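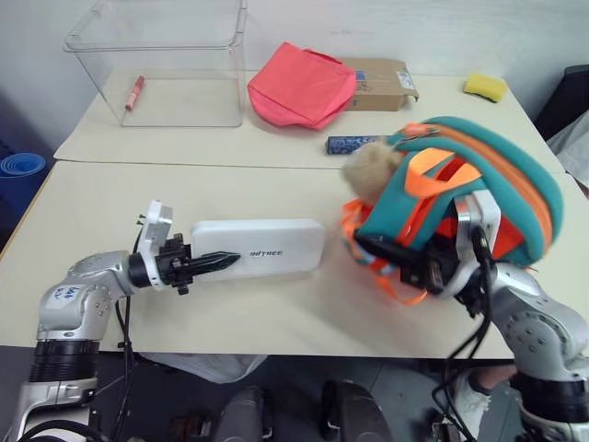
Posts > Threads > Sorting & Packing

1/ Okay, packing thread! I said I'd be done with the stuff on the tables before lunch and it is now very much after lunch. Going to post as I go so I stay at it.

2/ Rule for today: every single thing gets a home or gets out. No "I'll decide later" pile. I know myself and the later pile is still there in July.

3/ First up is the teal and orange backpack. I love this bag so much. The straps are bright orange, the zipper stripe is orange, and there's a little beige fluffy thing hanging off it that I refuse to take off. It's coming with me.

4/ Backpack question for you all – do you pack a bag inside a box, or do you fill the bag first and carry it? I've always filled it. Chargers, snacks, one change of clothes, the papers I'd cry about losing.

5/ Big clear bin: there is one pink-and-white marker in it. One! A whole bin for a marker. So the marker is now on labeling duty and the bin is for desk things.

6/ Red fabric bag stays folded until the very end. Those are gold on moving day, when you find the 4 things you forgot behind a door.

7/ The cardboard box with the torn flap is the one I keep arguing with myself about. Tikach sells new ones by the bundle and I don't want a bundle, I want one box. Tape it is.

8/ Also please peel or cross out old labels before you reuse a box. I skipped that when I moved out of the Lovberg Street place and a box of my sweaters took a little vacation.

9/ Yellow sponge with the green side – out on purpose. I wipe the tables last, once they're clear, and if I pack the sponge I will never find it again.

10/ The rolled blue mat doesn't go in a box at all. Strap around it, stand it up in a corner of the van, done. Same with anything long and squishy.

11/ Someone asked what I'm doing with the chair. Going as is, with the gray cloth wrapped around the back so it doesn't scuff the wall on the way out.

12/ Tape break. Back after coffee with the kitchen drawers, and those are so much worse.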